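The Acceptance Test

3 comments | 10 shares

Marina Galanis had read the Hernen service contract twice on the train. It covered installation, calibration, spare fingers for one year and a task library. The task library was the part she had come to test. Section 2 listed laundry: hang, unhang, sort by item. The word "sort" had no definition attached to it.

Karthik Jayasinghe met her at the Skisura building and gave her a badge. He was the integration engineer for the account. He had set up the cell in the demonstration room the evening before and had slept, he said, adequately.

"Stefanou bought the same package in May," he said. "They run napkins."

"Napkins are flat."

"Yes."

She put her bag on a chair and opened the acceptance form. It had 41 lines. Line one asked whether both arms were fastened to the rail. She checked them by hand with the power off, left base and then right, and wrote yes. Line two concerned the cables. She followed each purple cable from gripper to base and asked why they were left so long.

"The wrist turns," Karthik said. "A short cable limits the reach over the top bar. The long one costs you some tidiness."

She wrote that down in the column for remarks. He restored power, closed his laptop halfway so the glare was off the screen, and started the unhang routine. The wrist views came up side by side on the wall monitor, with the overview beneath them. 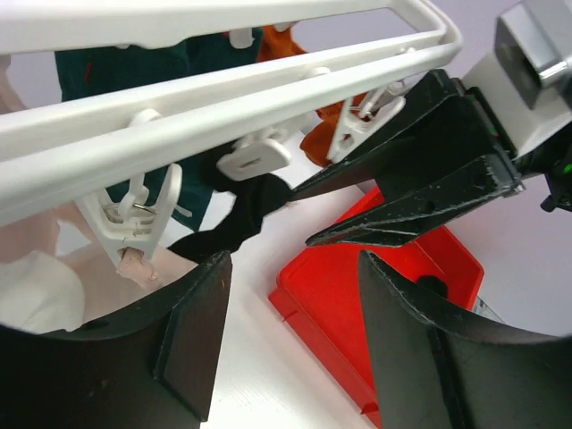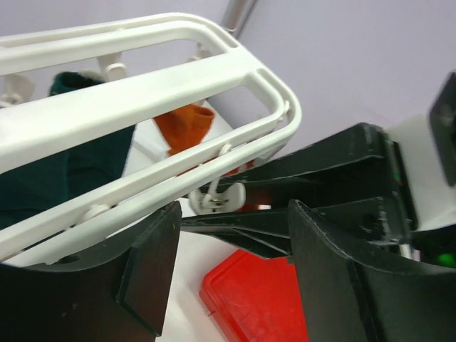
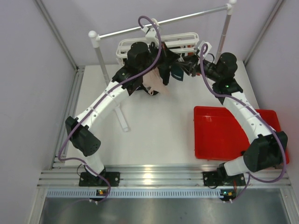
Unhang routine, socks and small items, white rack, red tray.

Remarks

Marina watched without writing. The contract gave a cycle time for each item, and she had a stopwatch, but she had learned to leave it in her pocket for the first run. A stopwatch made engineers talk.

"The clip is the hard part," Karthik said anyway. "The cloth moves when you touch it. The clip moves when you touch the cloth. So one arm steadies and the other pulls."

"Does it open the clip?"

"It can. Pulling is faster. The customer chooses in the settings."

"Which setting is this?"

He opened the laptop again and looked. "Pull."

"Then I want the other one as well. Cundmont will be drying wool."

He typed for a while. The arms returned to their rest positions. The fans in the cabinet were louder than the motors, and she noted this under line 17, noise, as acceptable for an occupied room.

Lambros Dimitriou, who would own the cell if she signed, called at noon to ask how it was going. She told him the hardware matched the quote and the software matched part of it.

"Which part?"

"Hang and unhang. I have not seen it sort."

"Chrysoula says sorting is in section 2."

"The word is in section 2."

She heard him turn pages. Karthik was pretending to inspect a screw.

"Ask them to define it," Lambros said.

She ended the call and slid the form across the table. Karthik read line 30, then read it again, and took the pen from behind his ear. Under "sort by item" he wrote: by garment type, then by color, one tray per class. He added his initials and 10/15/23.

"We'll need more trays," he said.

"Are those included?"

He turned to the price list.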